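About Us - Skurnstead Linen Care - Laundry and Mending for Homes and Small Inns

Skurnstead Linen Care is a small family laundry. We wash, press and mend sheets, tablecloths and work clothes. We opened in October with one room and one ironing table, and today we serve 11 inns and more than 800 homes.
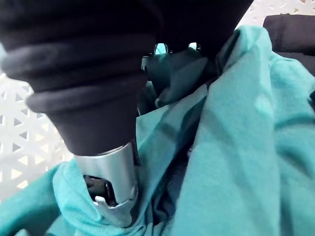 The founders learned the trade at the Szénási laundry, where every piece was checked by hand before washing. We keep this habit. Pockets are emptied, stains are marked with thread, and coloured things stay apart from white ones. If a button is missing we sew a new one, without extra charge.

In our second year we bought the Stilia mending shop next door, and its sewing work is now part of ours. 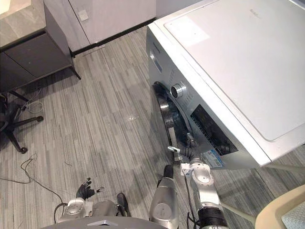
Many customers ask us also for advice about washing at home, and we are glad to give it. Our free Gumero booklet explains care labels, water hardness and how to measure powder. It has a chapter for front-loading machines with a round control knob, like the one shown here, and a page on cleaning the door rim. So far we have given away 2495 copies.

Pick-up is free inside Skurnstead. For other neighbourhoods please ask at the counter.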